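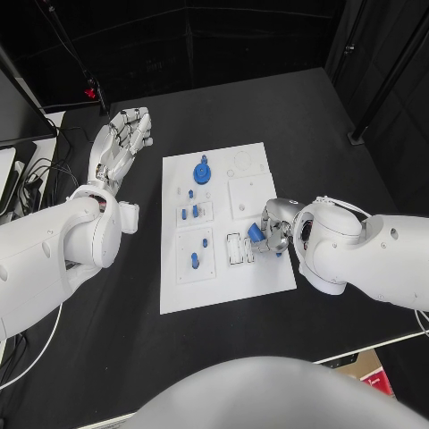

Splitting a water bill with the downstairs unit when there is only one meter

Print this page
E-mail this to a friend

Search the help pages: enter a word or phrase Go

Posted by Duván Escobar in Home and Utilities

I own a two-unit house in Villanueva and live upstairs. The downstairs unit is rented to a couple with a baby. There is one water meter for the whole building and the bill comes in my name every two months. When they moved in we agreed to split it down the middle, and it's written into the lease in one sentence: "Water to be shared equally."

The September bill was $591. The one before that was less than half as much. I live alone and I was out of town for 16 days of that billing period. The tenants say they haven't changed anything except that they do more laundry now. They are good tenants and I don't want a fight, but I also don't think I should pay half of this one.

What I'd like to know is whether I can change the split in the middle of a lease, and whether it's worth putting in a second meter. I called the water company and was told they would only read the one at the street. A plumber quoted me $2,538 to separate the lines completely, which I can't do this year.

I should add that the outdoor faucet is on the same line and I water a small vegetable bed with it. Maybe 16 minutes on the days I water. I don't know how much that comes to.

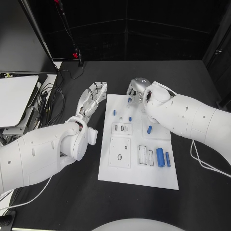
The toilets are all the older kind, two downstairs and one up. The water heater for the tenants is in the basement and mine is in a closet off the kitchen. The basement floor is dry as far as I can tell, and I haven't seen any wet patches in the yard. The pipe comes in at the front wall, goes past the shutoff, and then splits into two branches behind the tenants' heater. I can reach that spot if I move some boxes. The tenants have said they don't mind me going down there as long as I text them first.

Lease runs until next summer.

Posted by Yolanda Giraldo

Before you talk to anyone about the split, check for a leak. A bill that more than doubles is hardly ever laundry. I had the same thing happen and it was a toilet flapper.

Pick a time when both units can leave the water alone for an hour. Go out to the street meter and write down all the numbers, including the small ones on the right. Don't run anything, don't flush, don't let the ice maker fill. Read it again after the hour. If the number moved, water is going somewhere.

If it did move, close the shutoff in the basement and do it again for half an hour. Still moving means the leak is between the street and the house. If it stops, the leak is inside, and you should start with the toilets. Put a few drops of food coloring in each tank, wait 20 minutes without flushing, and look in the bowl. Color in the bowl means the flapper is leaking. The part is cheap and you can change it with your hands. Take the old one to the store with you, they come in two sizes and the wrong one will leak too.

Some other places to look:

The relief valve on each water heater, if it drains into a pipe where you wouldn't see it.
A water softener stuck in its rinse cycle.
The outdoor faucet, if a hose with a closed nozzle is left on it all the time. The hose can split under the bed or behind a bush.

If you find a leak and fix it, call the water company again and ask if they have a leak adjustment. Ours took part of the extra charge off one bill. They wanted the receipt for the part and a second reading. You may have to ask for the billing office, the person who answers the main line didn't know about it.

On the lease, I would leave it alone until it ends unless they agree to a change in writing. "Shared equally" is pretty clear. In some places a landlord can't split a shared meter at all without certain wording, so look up your local rules or call a tenant-landlord help line. They talk to landlords too. 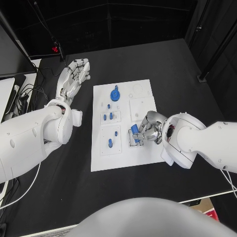 Reading time: 4 minutes

Posted by Calen

what she said about the toilets. also you dont need the full $2,538 job. you can put a submeter on just the downstairs branch, right where you said it splits. the water company wont read it but you can. you both take a picture of it the day the bill comes and do the subtraction. mine is a Kiltar and it has been fine, needs a straight piece of pipe before it so measure first

Posted by Duván Escobar

Thanks to both of you. We did the meter test on Friday evening and the number moved. With the basement shutoff closed it stopped. The food coloring showed up in the tenants' back toilet, the one they hardly use, in less than ten minutes. I changed the flapper the next morning and the test came out flat.

I told the tenants I would pay this bill down the middle as the lease says, and they were fine with that. I've left a message with the billing office about an adjustment and will split whatever comes back. I'm going to measure the pipe for a submeter and put better wording in the next lease. If anyone has a sample of that wording, please post it.

Posted by Yolanda Giraldo

Glad you found it. Do the other two toilets while you are at it, if the flappers are the same age. For the wording, put in who reads the submeter, on what day, and who pays for the outdoor faucet.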